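Utwood Dialect Word List

README for version 6, 2024-12-28

What you get

A word list of everyday speech from Utwood and the farms between it and Darport. Kitchen words, weather words, names for bugs, insults, things people shout at cows. It has 2000 entries and every one of them was heard from a living speaker. We are so happy to finally have it in one place!

The list comes as two files. words.csv is the list itself, one row per word. sources.csv says which village each word was collected in and whether the speaker grew up there. The two are joined on the column entry_id.

Columns in words.csv

entry_id – a whole number, never reused, even when an entry is removed
headword – the word in our plain spelling
variants – other spellings, separated by semicolons
part – noun, verb, adjective, or other
meaning – a short gloss in everyday English
example – a sentence as spoken, where we have one
topic – one of 11 topic labels (see topics.txt)
confidence – high, medium, or low

Spelling

There is no settled spelling for any of this, and older collections disagree with each other all over the place. We write words the way a reader from outside the valley would have the best chance of saying them. So "slammock" gets its double m, and the swallowed vowel in "frun'el" is marked with an apostrophe. If you search for a word and come up empty, try the variants column before giving up. The Darport spellings are nearly all in there.

What changed since version 5

The weather section has grown a lot, and it's wonderful. There are now separate entries for "mizzet" (rain too fine to hear) and "mizzock" (the same rain, once it has got down your collar). Version 5 had them lumped together, and we got letters.

Words from the Muner notebooks are now marked low confidence unless we heard them again ourselves. The notebooks are a joy to read, but the handwriting is rough and a few entries look like private family jokes.

The topic label "misc" is gone. Everything in it has been moved.

Known problems

Fishing words are thin. Most of our speakers live inland, and the Darport harbor visits in September were cut short.
Example sentences are missing for many adjectives.
Entry 6 and its neighbors still have the old date format in sources.csv. If your script chokes, that's why.
A few meanings are polite versions of what was said.

Loading the files

Both are UTF-8 with a header row. Spreadsheet programs sometimes turn the apostrophe into a curly one when they save, and then the join still works but searching doesn't. Keep a clean copy.

Using the list

Free for teaching, research, crosswords, novels, naming your boat. Please credit it as "Utwood Dialect Word List, version 6" and keep sources.csv with it if you pass it on. If you make a map or a quiz out of it, send us a link – we love seeing these words out and about.

Corrections

Write with the entry_id, what you think is wrong, and where you heard it said. A village name is enough. New words are very welcome too, rude ones included. 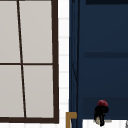
Van Dusen Library, Local Speech Club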